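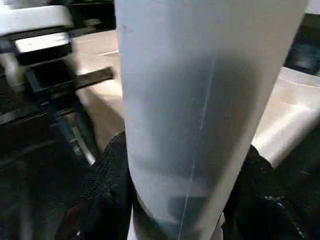

Grey on grey, with one thin pale line down it.

Journal > Small Town Living > Getting Around
Last updated: 23 February 2025
5 min read

So I gave up my car in July, and people keep asking how it's going. Mostly fine! Some days terrible. I'll try to give you the long answer, as the short one only makes people tell me about their hybrid.

What pushed me was the repair bill. Nektarios at the garage in Hurkbridge (he's looked after that car for years and is not a man who pads an invoice) came out wiping his hands and quoted me $1,495. The car wasn't worth much more than that on a good day. I went home, had toast for dinner, and sold it for parts the same week for $300. I cried a little handing over the keys, then walked home and got a blister.

The bus is the number 18. It comes every 30 minutes if you believe the timetable, and I did believe it until my first really wet morning. My neighbor Ottilie Wieser has been riding it forever and she told me to stand across from the bakery instead of under the shelter, as the driver can't see you in the shelter until it's too late. She was right. I've stopped missing it.

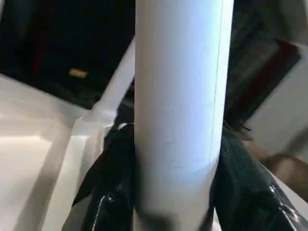

Groceries were the part I'd worried about, and they've been the hardest. I used to do one giant shop every two weeks – flour, cat litter, the works – and you can't do that with two arms and a bus seat. Now I go every few days and buy what I can carry. I eat more vegetables and a lot less watermelon. The cat litter gets delivered, and I feel only slightly guilty about it.

I also talk to people now, which I hadn't planned on. Hok-lam Chou gets on two stops after me and we've been swapping paperbacks since the fall. He likes long sea stories and I like murders, so we've both had to stretch a bit.

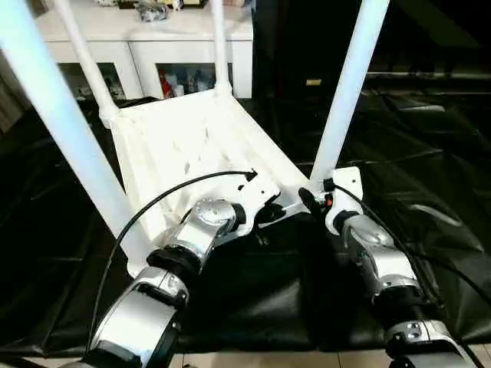 What I miss is leaving late. My sister lives out past Trorkby and the last bus back is so early that dinner turns into a kind of late lunch. I've stayed over a few times, on the couch with the dog on my feet, and it's been lovely, but I'd still like to be able to go home when I feel like it. Karlijn from work has offered me rides, and I'm slowly getting better at saying yes.

Will I buy another car? Ask me again after next winter. I do have my eye on a used bike with a big front basket, if I can talk the seller down a little.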